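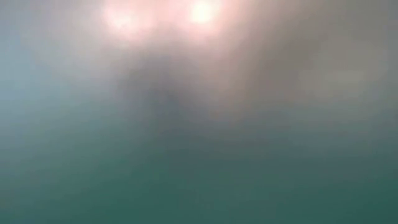

Taches de lumière claires au-dessus d'un fond bleu-vert.

Fonds Ondard : rapport d'avancement, arrêté au 30/9/19

Le projet porte sur la correspondance de la maison Ondard, négociants en bois et en goudron installés à Pradulby, dont les lettres reçues et les copies de lettres envoyées couvrent les années 1871 à 1908. Depuis le dernier rapport, l'inventaire sommaire est terminé : 428 liasses, toutes cotées, toutes décrites au moins par leurs dates extrêmes et le nom des principaux correspondants. C'est une belle étape pour nous, d'autant que le classement d'origine (par port, puis par capitaine !) a pu être conservé presque partout.

La transcription avance bien elle aussi. Les 207 premières liasses sont lisibles en ligne dans l'outil Kevon, avec le texte en regard du document. Les copies de lettres nous donnaient du souci à cause de l'encre qui traverse le papier pelure. En glissant une feuille noire sous chaque page à la prise de vue, on lit maintenant des passages entiers que l'inventaire de 1954 donnait pour perdus, dont une longue dispute sur le prix du goudron avec un agent de Smyrne. 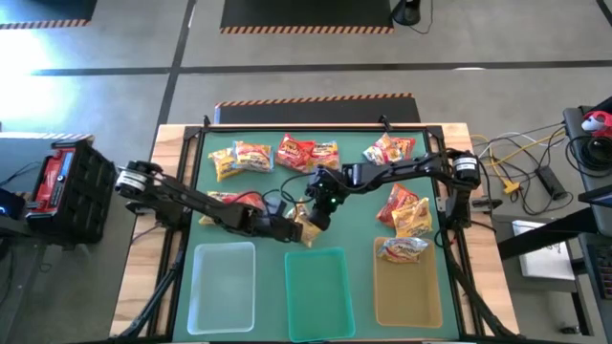
Cet agent mérite d'ailleurs quelques lignes. Ses lettres sont en français, mais les pièces jointes (reçus, bordereaux de douane, un contrat de dépôt) sont en turc ottoman. Le bureau Gökçe, chargé des traductions, nous a livré un premier lot en septembre, et le résultat est passionnant : on y suit une même cargaison depuis le quai de Pradulby jusqu'à l'entrepôt, avec les avaries notées à chaque escale. Deux des bordereaux portent au dos des comptes de ménage dont nous ignorons encore l'auteur. Nous les avons décrits à part, sans les rattacher à la série commerciale.

Côté conservation, les registres dont le dos s'était détaché ont été consolidés. Les cartons neufs sont arrivés avec du retard et dans un format un peu trop haut pour les rayonnages du bas ; nous avons déplacé une tablette, et tout tient. Reste la boîte des plans de coupe, roulés très serré, que nous préférons faire humidifier par un atelier extérieur. Le devis est joint en annexe et reste dans l'enveloppe prévue.

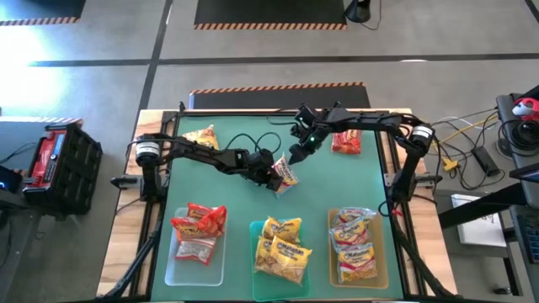

Ulla Westerberg

Je me permets d'ajouter un mot sur la journée de lecture publique. Nous avions choisi les lettres de la veuve Ondard, qui dirigea la maison pendant onze ans et dont le ton, sec et drôle, a ravi la salle. Près de 200 personnes sont venues, et plusieurs familles nous ont signalé des papiers restés chez elles. L'une possède un carnet de bord qui comble exactement la lacune de l'hiver 1889. Elle accepte de nous le prêter pour la numérisation, et j'ai hâte de le montrer aux lecteurs !

Un point demande votre accord. L'index des noms de navires devait être établi en dernier, mais les chercheurs le réclament déjà, et la plupart des graphies sont relevées. Je propose de l'avancer d'un trimestre et de repousser d'autant la notice sur les papiers à en-tête. 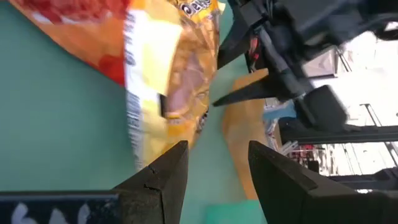 Travaux prévus au prochain trimestre

Reprise de la transcription à la liasse 208, en commençant par les lettres des capitaines.
Deuxième lot de traductions : les contrats de dépôt et leurs avenants.
Numérisation du carnet de bord de 1889, puis restitution à la famille.
Envoi des plans de coupe à l'atelier, dès réception de votre accord sur le devis.
Relecture de l'index des navires, avec renvois entre les graphies suédoises et françaises.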